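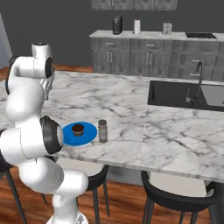
Figure 3. Simulated kitchen used for the table-clearing tasks. The arm stands beside the island; a cup on a plate and a small jar are on the counter, with the sink to the right.

4.2 Clearing tasks

The clearing tasks ask whether a single fixed arm can bring a used counter back to an agreed state. Each episode starts with a small set of items on the island (Figure 3) and a written goal such as "put the cup in the sink" or "move the plate next to the jar". Item poses are resampled within reach of the arm, and the cup may start on the plate or directly on the marble. The base does not move.

We ran 3206 episodes with the Rutness planner and the same number with the learned policy of Hervieu and Frota, both without retraining. An episode counts as a success if every item named in the goal is upright and at rest in its target region, and no other item has shifted by more than 3 cm. The time limit is 76 seconds.

Stacked items account for most of the gap between the two methods. The planner treats cup and plate as separate bodies and lifts the cup first, even when the goal names only the plate. The learned policy often goes straight for the plate rim and tips the cup. Of its failures, 505 were of this type. Contact with the faucet was the next most common cause - it rises from the back edge of the basin, and a wrist path that is safe for an empty gripper may not be safe with a plate in it.

The chairs were kept in the collision model although no task involves them. Removing them made planning faster but gave elbow paths that would be of no use in an occupied kitchen.

Liquids, food residue and wet surfaces are not modeled. Success here should be read as an upper bound on what the same controller would do in a home, and we return to this point in Section 6.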